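Anwood's narrow midfield and the cost of the extra man

Raphaël Sabatier changed one thing when he took over at Anwood in the winter break, and the league table has moved with it. The back four stayed. The goalkeeper stayed. The wide midfielders were pulled inside, close to the two central players, and the full backs were told to supply the width alone.

The shape on paper is a 4-2-2-2. In possession it reads more like a box of four in the center, with both strikers staying high to pin the opposing center backs. Against a side that defends with a midfield three, the box gives Anwood a spare man between the lines. The spare man receives on the half turn, and the next pass goes either into the feet of the near striker or out to the far full back, who has usually been left alone.

The Sunday match against Pluta showed both halves of the bargain. Anwood completed 76 passes in the final third and scored from two of the moves they led to. Both goals started on the left and finished on the right, the second after a switch that took three Pluta defenders out of play. Pluta's coach moved a winger inside after 47 minutes to match the numbers, and the supply to the strikers slowed.

The weakness is the channel behind the full backs. When the ball is lost in the center, the nearest cover is a center back who must leave his partner one against one. Pluta found that space 12 times and scored once, from a low cross that Younis, the left back, was still chasing when it reached the six-yard line. Younis had made his run forward at the right moment. The pass to him had not come, and the counter went through the place he had left.

Sabatier has tried two repairs. The first is to hold one full back level with the center backs until the ball crosses halfway. It closes the channel but gives up the far-side switch, and Anwood's chances in those spells have come mostly from set pieces. The second is to drop Tulik, the deeper of the two central players, between the center backs when the team builds. Tulik reads danger well and passes cleanly off both feet, but the box loses a corner and the press after a turnover is slower by a step or two.

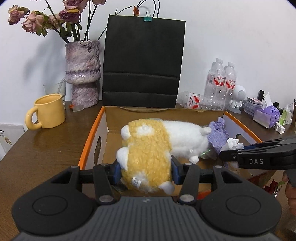 The second repair is likely to be used again in April, when Anwood go to the league leaders in front of a sold-out away section of 1384. The leaders play with two fast wingers who stay wide when their team is defending, so a full back caught upfield will be punished early. Expect Tulik to start deep and move up only once Anwood have settled possession in the other half.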